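Gripper trial sync, minutes
September, started 2:10 pm
Present: Shona Moffat (chair), Deisy Chambi, Deisy Nina, Deisy Inga (notes). Deisy Sánchez joined by phone from item 3.
Three Deisys in the room so surnames only below.

1. Last time's actions
Chambi: finger spec sheet done, on the shared drive. Moffat: Stelach quote still not in, will chase. Nina: label naming proposal, see item 4.

2. Finger shape on dark cloth
Main item, ran long. Question is which finger set we order for the Grullden round. Both sets yellow, same printed material. Set A narrow tips, set B wider with the flat end. Nina wants A for straps, hems, anything thin. Chambi says A digs into knit and she has to reopen and start over. Moffat asked for numbers. 80 folds logged per set, Chambi to split by garment type before anyone argues any more. 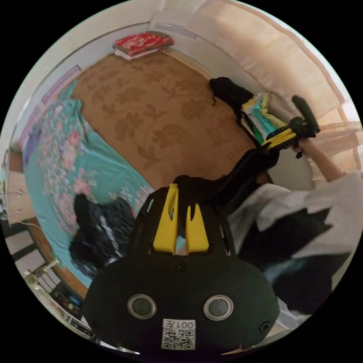 Left unit, 001左, yellow fingers upright. Second gripper at right by the clothes pile.

Inga raised black on black again. Black garments next to black gripper body, the segmentation loses the edge. Yellow fingers help at the tip, not further back. Options: lighter housing, or tape on the side arms. Moffat no to the housing, tooling is paid for. Tape ok as a trial. Jabłońska has matte tape in stock, Inga to order one roll in white and one in gray.

3. Cameras and field of view
Sánchez on the line. Wide lens stays. She likes that the other gripper is in view when the two work close together, makes the left/right alignment a lot easier to check. Downside is the black corners, we're storing pixels we never use. Crop test agreed, same clips, full circle vs. tighter crop, both through the Esura controller.

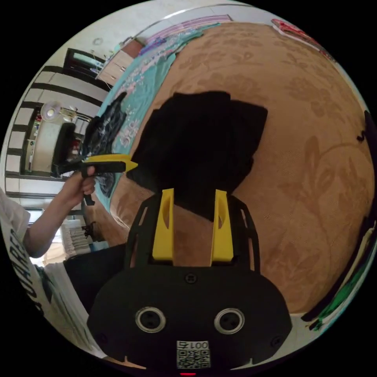

Sánchez also wants the exposure locked for the whole clip. Auto exposure hunts when a dark garment comes up close. Chambi disagrees, says locked will blow out anything by a window. Not settled. Try both on one bed setup and one floor setup, compare next meeting.

Latency: controller log shows 220 ms worst case between the two hands. Sánchez says thats too much for two handed folds, fine for pick and place. Moffat: what's the target? Sánchez: 80. Nina to check wether it's the cable or the firmware.

4. Labels
Nina's proposal: keep number plus side character, QR underneath. Argument over which way up it goes. Right now text comes out upside down in some views and upright in others. QR reads either way so low priority, but it slows people down when sorting clips by eye. Also we have a 001号 as well as the 左 and 右 ones. Moffat wants one scheme across all units before the next batch ships.

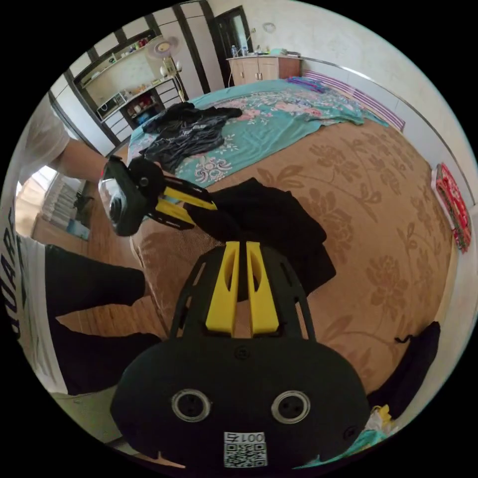

001右 label upside down in view. Other gripper has the left end of a black garment, bed setup.

Agreed: text upright as seen in its own camera. Nina to rewrite the sheet. No relabeling of old clips.

5. Handle comfort
Short one. Handle angle is ok for low surfaces, Inga finds it awkward above chest height. Wrist goes over. Chambi same, less so. Stelach offered an angled handle as an add-on, price is what Moffat is waiting for. Would add weight. Moffat wants to see one on a unit before we say yes.
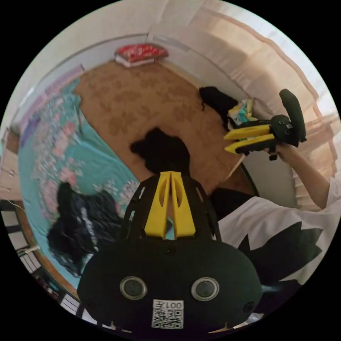 Floor setup, brown rug. Second unit held upper right, fingers pointing left.

6. Clip count
302 clips accepted so far. Rejects mostly garment out of view at the start. Inga asks can we allow a late start if the fold itself is complete. Yes, tag it though. Sánchez to add the tag.

Actions
Chambi: split fold log by garment type
Inga: tape from Jabłońska, try on side arms
Sánchez: crop test, late start tag
Sánchez + Chambi: exposure locked vs. auto, bed and floor
Nina: latency, cable or firmware; label sheet
Moffat: chase Stelach, ask for a loaner handle

AOB: charger for the second unit is missing a foot, Chambi has it.

Closed 3:25 pm. Next one same time, same room, Nina takes notes.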